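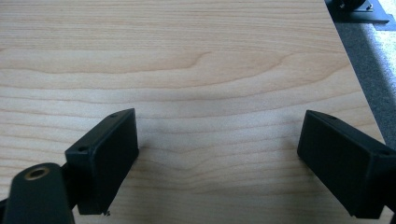
How often should the finger screws on a hand-held gripper be checked?
Every 20 hours of use, and again any time the tool gets dropped.

obura_bench, January 24, 2025
That's the Stasterent sheet word for word. I don't buy it. Our pair has 226 hours on it and I've touched the screws 2 times. Has anyone measured drift on a schedule vs. leaving them alone?

gikirmont
I have, sort of. We went to every 20 hours in May and I can't see a difference in the logs.
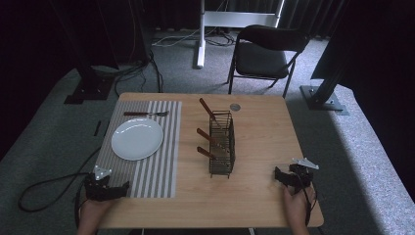 wrenchlate
Finger screws are the wrong thing to argue about. What goes bad first on our setup is cable strain, then the marker plates. Look at the long black cable looping across the carpet on the left. Somebody will step on a loop like that, and the pull goes straight into the connector. The white triangle plates I'd check with a straightedge before any screw.

obura_bench
Cable I'll give you. Plates, no. Ours have never moved.

wrenchlate
How would you know, if you don't check them?

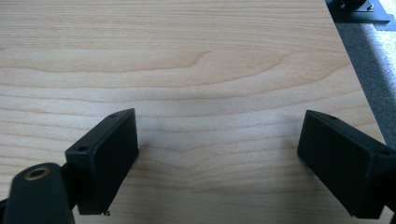 Both fingers open, brass insert at lower left.

gikirmont
Each finger has two small holes on it, and if you're going to check, check the fasteners there first. My gripe is with threadlocker. The sheet says use it everywhere, and I've seen it creep onto plastic and craze it. I only put it on screws that go into metal
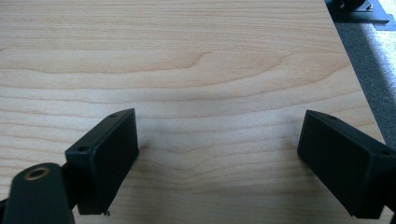 and I keep it off everything else. Wipe the thread, one drop, leave it overnight.

wrenchlate
Disagree, overnight is overkill. An hour has been fine for us.

obura_bench
Fine until when? Post numbers, either of you. Log 2987 from our side is up on the Skasberg share if you want something to compare with.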